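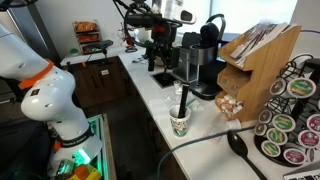

Rerkora > Science for Kids > How Robots Learn

Home Animals Space Machines Ask Us

Learning by copying

Shared 820 times | 4 comments

How would you teach a robot to help make a cup of coffee?

You could write down every tiny move. Go left a bit. Go down. Close the fingers. Stop. That works well in a factory, where the same part is always in the same spot. It works badly in a kitchen, where people leave cups and spoons wherever they like.

Researchers at a lab in Sarside are trying a different way. A person moves the robot through a job, and a computer records what happens. It stores what the cameras saw and how the arm moved. One recording like this is called a demonstration.

The team collected 820 demonstrations at a coffee counter. Then they used them to train a computer program. The program looks for patterns, such as where the arm usually goes when a thin stick is in view. After training, it has to choose the moves by itself.

Small things are hard

Think about picking up a stirrer. Your fingers feel it, so you hardly need to look. Many robots can't feel much at all. They depend on their cameras, and a thin white stick can be difficult to make out next to pale packets.

A camera close to the gripper helps. The gripper is the robot's hand, and this one has two fingers. From there the program gets a near view of whatever the fingers are reaching for.

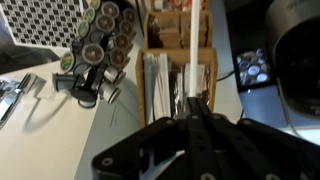 Benedita Macedo says her class at Demness wanted to know if the robot gets better just by doing the job again and again. It doesn't, unless someone trains it again with the new recordings. The team did this four times. Each time they added demonstrations of the jobs the robot had got wrong.

What did they find out? Adding more recordings of the same easy job made little difference. Recordings with things moved to new places helped much more – even when there were fewer of them.

The robot is still slow. A job that takes you a few seconds can take it nearly 2 minutes.

Words to know

Demonstration: a recording of a job being done, used for teaching a robot.

Training: using many recordings to set up a program.

Written by Sofia Falcão

Next: Can a robot fold a towel?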